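The Medicine Drawer, Part One

13 Sep 2023
By Bereket Hadgu
Print | E-mail 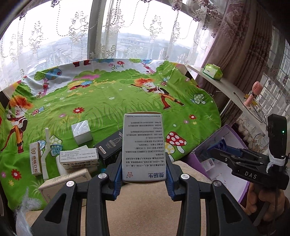
Photo: Mekdes Nigatu

I have been putting off the medicine drawer since last November, when it stopped closing and I solved the problem by leaving it open.

On Sunday I gave in and tipped everything out onto the cartoon cloth, the green one with the big red flowers and the spotted mushrooms. It is a cheerful place to face your expired cough drops. Mekdes picked it, on the theory that I would lose fewer things on a plain tablecloth but enjoy myself less.

The rule was simple: read the date, keep it or put it in the bag for the pharmacy. This works well until you reach a carton in Chinese. I don't read Chinese, and holding the box upside down didn't slow me down any. The three big characters are 整肠生, and Zlatko, consulted by text, said the middle one has to do with intestines. I put it in the "ask somebody" pile, with a star on the box and my full respect.

The bag got 20 items. The drawer now closes if you lean on it. Part two is the shelf above the washing machine, and I have no date for that.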